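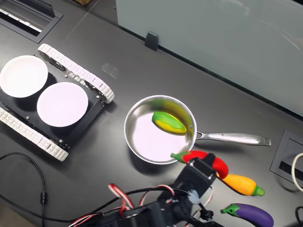 One parent wrote back that the kids will never touch a vegetable that hasn't been fried, and asked me to stop pretending. Read that out, wait for the laugh, then agree with half of it.

School lunch in Arkedau. I sat through the September menu meeting so you don't have to. 1321 lunches served in the first week, corn on the menu four days out of five. The fifth day was soup – with corn.

Slow down for the Mendes pilot. 60 kids picked the sides themselves. They picked corn. Pause.

Skip the Proveck slide if we're past the half hour. It has a pie chart and I regret it.

Ask who packed a lunch today. Do not ask what was in it – see last year.

Questions, then coffee.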